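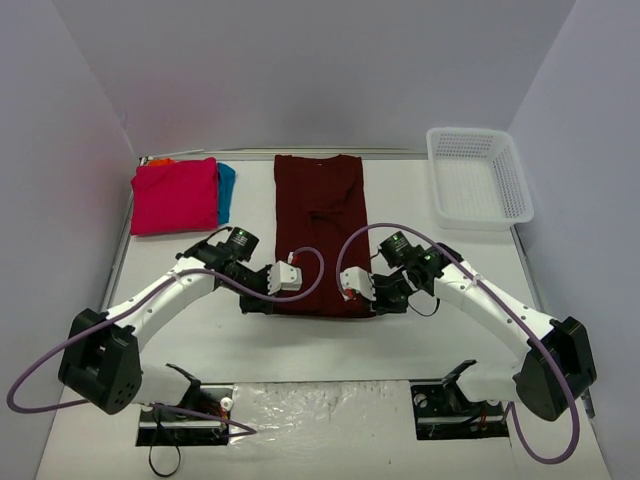
Home Talks Notes Archive Contact

Speaker notes: Running a clothing swap in a small town
Ulla Kemppainen
January
14 comments Share

Slide 1. Title

Say hello, give the name of the swap (Kinnunen Hall Clothing Swap) and say that questions can come at any time. Ask who has been to a swap before. If it's most of the room, skip slide 2.

Slide 2. What a swap is

People bring clothes they no longer wear and take home clothes they will. No money changes hands at ours. You get one token per item, up to ten, and tokens are good for that day only. We tried carrying tokens over to the next swap and people lost them, then argued about it at the door.

Slide 3. The numbers

Last year we took in 2544 items over four swaps. 1450 went home with somebody on the day. Another 850 went to the thrift store on Jullden Street. The rest was too worn to pass on and went to textile recycling. Leave this slide up for a minute. Somebody will want to write it down.

If asked: we count at the intake table with a clicker and count again when we pack up. The two counts have to match the tokens handed out. They didn't the first time, and it took me an evening to find the mistake.

Slide 4. Intake

This is where the day goes well or badly. Three people at the table is enough. One checks, one folds, one hands out tokens. Check underarms, collars, cuffs, zippers and the seat of pants. Hand back anything stained, and do it politely and right away. Say "we can't take this one" and move on to the next piece. Don't give a speech about standards.

We stop intake at 11:30 and open the floor at noon. Before we had that gap, people were shopping out of each other's bags.

Slide 5. Folding and sorting

T-shirts and sweaters get folded. Dresses, coats and button-up shirts get hung. Fold tops in long thirds with the neckline away from you, then in half, so the size label ends up on the outside. People will unfold everything anyway. One person should do nothing but refold from noon to two.

Sort by size first, then by type. We sorted by color once because it looked nice. It took twice as long and nobody could find a medium.

Kids' clothes need their own table, away from the door. Parents arrive early and stay in one spot.

Slide 6. Space and equipment

We borrow racks from Hernier, the dry cleaner, and return them the same night. The hall holds 200 people, and we have never had that many in at one time. You need two full-length mirrors. With one, the line blocks the coats. Changing area: two curtains and a rope are fine.

Lighting matters. Navy and black look the same under the old hall lights, and we had complaints until we moved the tables under the windows.

Slide 7. Getting the word out

Paper flyers at the library, the laundromat and the Mament bakery brought in more people than anything we posted online. Put the rules on the flyer: clean, dry, no underwear, ten pieces at most. Saturday works better than Sunday here.

Slide 8. Leftovers

Arrange this before you set a date. Call the thrift store and ask what they want and what they don't. Ours takes no shoes in summer. Have a car with the back seats down by three.

Slide 9. Questions

The usual ones are insurance (the hall's policy covers us, check yours), bedbugs (we have not had any, and we keep coats in bags until they are checked) and whether people take too much (a few do).

Handout with the intake checklist is by the door. Take down the email sheet before leaving.

14 comments Share Previous Next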